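Home | Topics | A-Z Index | Contribute | Log in

Leftovers

Leftovers are the parts of a meal that remain after everyone has eaten and that are kept to be eaten later. The word usually refers to cooked food stored in a refrigerator or freezer. Scraps such as peelings and bones are normally counted as kitchen waste, although bones are often saved for stock.

Reheating

Most leftovers are eaten after being warmed again. Soups and stews are commonly reheated in a pot on the stove, and roasted or baked dishes in the oven. Small portions are often heated in a microwave oven, which warms food unevenly - the outer parts of a serving may be hot while the center is still cool. Stirring partway through and letting the food stand for a short time before eating helps to even out the heat. A wide, shallow bowl is generally better for this than a deep one. In many kitchens the microwave is mounted over the stove, which saves counter space but places hot dishes at or above shoulder height for some users.

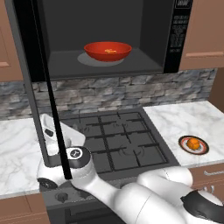
Storage

Cooked food keeps best when it is cooled and put away soon after the meal. A common household rule is to refrigerate it within 2 hours. Large amounts are divided into smaller containers so that they cool faster. Rice needs particular care, as it can carry bacterial spores that survive cooking and grow if the rice is left in a warm room.

Freezing extends the storage time but changes the texture of some foods. Boiled potatoes tend to turn grainy and cream sauces may separate. Bread, beans and most meat stews freeze well.

Leftovers in cooking

Many dishes began as ways to use up food from an earlier meal. Fried rice, bread pudding, hash and bubble and squeak are well-known cases. In the coastal town of Skovham, the remains of the Sunday roast were traditionally chopped with onions and baked under a crust, and the dish is still sold there at the October market. Households in the Sunska valley made a thick porridge from stale rye bread and sour milk, usually served in a bowl shared by the whole table. Both dishes have many family versions - few of them were written down before the last century.

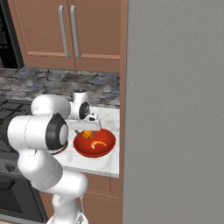
A red bowl at a white marble countertop.

Household waste

Uneaten leftovers make up part of household food waste. A survey in the district of Totumby covered 778 homes and found that over 100 of them threw away cooked food every day. The most common reasons given were cooking too much and forgetting what was in the refrigerator. Labeling containers with the date was the habit most often reported by homes with little waste.

See also: Casserole, Food preservation, Packed lunch, Stock

Last updated 30 March 2021

We use cookies to improve your visit. By continuing to use this site you accept our cookie policy.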